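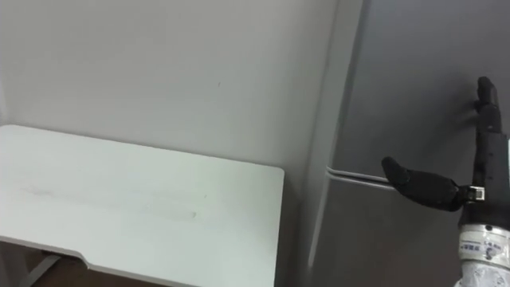 Hand at the fridge door, thumb beside the handle.

# Pre-run checklist, fridge and desk tasks, Dermont room

Applies to the two-armed walking unit when it works at the fridge and the white desk. Go through it before the first run of the day, and again after anyone has changed a hand, a cable or the furniture layout. Tick the item, write a comment if there is one. "OK" on its own is fine for anything routine. An item with no tick counts as not done.

The rules come from the Draleck site standard, November issue. Where the standard and this sheet disagree, use the standard and tell the Hinonetti desk so the sheet can be fixed.

## A. Room and people

- [x] **A1. Door sign out, door closed but not locked.**
 OK.
- [x] **A2. Everyone stays 2000 mm from the robot while the legs are powered.**
 The room is small and this is the item most often broken. If you can't keep the distance inside, stand in the doorway. Tape on the floor has been tried and it lifts.
- [x] **A3. Stop button in the operator's hand, tested today.**
 Tested with the arms raised, both arms held position. Test it before the task program is loaded.
- [ ] **A4. Floor clear where the feet will go.**
 Not ticked. The shelf by the fridge needs its own line on the floor plan, including the orange basket at the bottom of it. The plan still shows the old layout. Clear to run with the robot standing in one spot, no stepping until the plan is redrawn.
- [x] **A5. Floor dry.**
 Wipe up anything spilled before the legs go live. A towel is kept outside the door for this.

## B. Robot body

- [x] **B1. Shell panels seated, no loose fasteners.**
 OK.
- [x] **B2. Cables tied back where they pass a joint.**
 Look at the hip and the wrist first. A hanging loop is allowed at the wrist if the arm can go through its full reach without the loop touching the desk or the fridge door. Longest loop allowed is 170 mm, measured straight down from the wrist. Measure it with the arm out level, the loop looks shorter with the arm down.
- [x] **B3. Cables at the feet.**
 Whatever trails to the floor goes behind the robot and off to one side. Check again after the robot has been turned.
- [x] **B4. Labels on wrist and lower leg present and legible from close up.**
 Do not tape over them. If the wrist wrapping is redone, the label goes back on the outside.
- [x] **B5. Chest panel lights checked against the Ongart status page.**
 Matches.

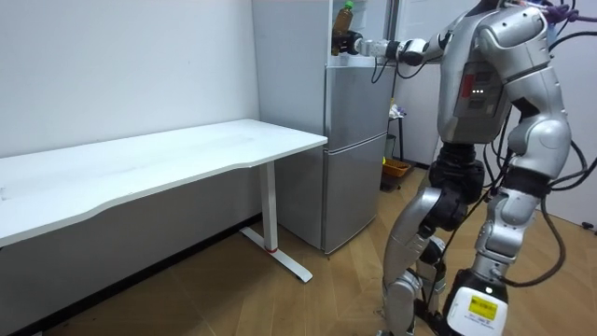 *Page last changed: 02/03/2025*

## C. Reaching into the fridge

The bottle goes in through the open upper compartment with the right arm stretched out level, and that long reach is where most of the load on the shoulder comes from. The items in this section assume the robot is standing still with both feet flat.

- [x] **C1. Upper compartment open far enough for hand and bottle together.**
 Run the reach once with an empty hand at slow speed. If the knuckles touch anything, stop and move the robot. Don't try to fix it by trimming the path.
- [x] **C2. Lower door shut.**
 OK. It has to be shut for every run, an open lower door sits right where the knee goes forward.
- [x] **C3. Handle contact by thumb or fingers only.**
 The wrist must not be used to hook or push a door. Approach from in front and slow down before contact. The speed limit in Ongart resets to default when the task is reloaded, so read the value each time.
- [x] **C4. Grip held until the bottle is fully supported.**
 Standard wording. In practice, watch the base of the bottle and not the cap.
- [ ] **C5. Bottle upright at release.**
 Left open. Sometimes upright isn't possible, and the standard does allow a bottle to be left lying down inside the compartment if the cap is on tight and the whole bottle is on the shelf.

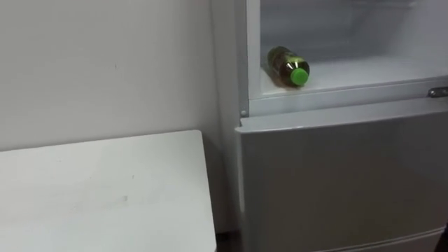

What the standard doesn't say is which way the neck should point, and two people will read it two ways. Until that is settled we record the direction in the comments and treat neck-to-the-front as acceptable, as the next grasp can be planned from either end. Anything that can roll when the door moves is a fail. Give the bottle a nudge by hand with the legs powered off before you tick it.

- [x] **C6. Arm fully out of the compartment before any door moves.**
 OK.
- [x] **C7. Fridge run unplugged or plugged in, state written down.**
 Write it on the run sheet. Condensation changes the grip.

## D. Desk

- [x] **D1. Desk stable.**
 Lean on the front-right corner with one hand. It shouldn't shift. The T-shaped feet must sit flat on the floor.
- [x] **D2. Desktop clear except for the task object.**
 Phones and coffee cups included. One item at a time for this task.
- [x] **D3. Start position of the bottle not over the curved part of the front edge.**
 The cutout catches people out. A position that looks safe from the operator's side can leave part of the base with nothing under it.
- [ ] **D4. Surface marks noted.**
 There are grey smudges across the top. They don't stop a run, but clean the desk at the end of the week so that a new scrape can be told from an old one - the note on the last sheet just said "marks", which is no use to the next person.
- [x] **D5. Hand opens fully beside the object before closing on it.**
 Hold the open position long enough to see a gap on both sides. If the thumb reaches the bottle first, back out and approach again.

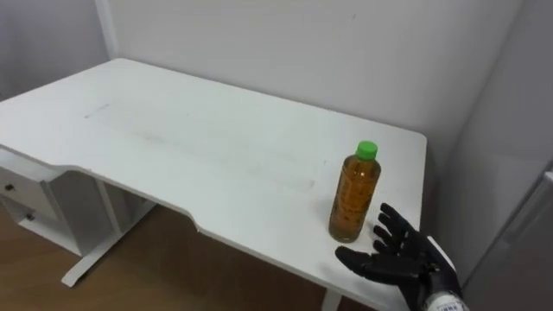 Bottle at the right of the desk, hand open beside it, item D5.

## E. Bottles

- [x] **E1. Plastic only, screw cap, no glass.**
 OK.
- [x] **E2. Cap tight by hand before every run.**
 Check it again after a drop, even a short one onto the desk.
- [x] **E3. Bottle replaced after 8 drops or any split, whichever comes first.**
 Tally is kept on the run sheet. Start a new tally with the new bottle.
- [x] **E4. Contents changed every 72 hours.**
 Don't drink from them. It shouldn't need saying but it is in the standard.

## F. Finishing up

- [x] **F1. Object set down before power comes off.** OK.
- [x] **F2. Robot supported before the legs are released.** Two people for this, no exceptions.
- [x] **F3. Doors closed, desk cleared.** OK.
- [ ] **F4. Sheet scanned to the Hinonetti folder.**

## Open items

A4 - redraw the floor plan, shelf and basket included. No stepping until done.

C5 - ask Draleck for wording on bottles lying down. Runs can continue under the comment above.

D4 - clean desk, then start a fresh record of marks with position and length.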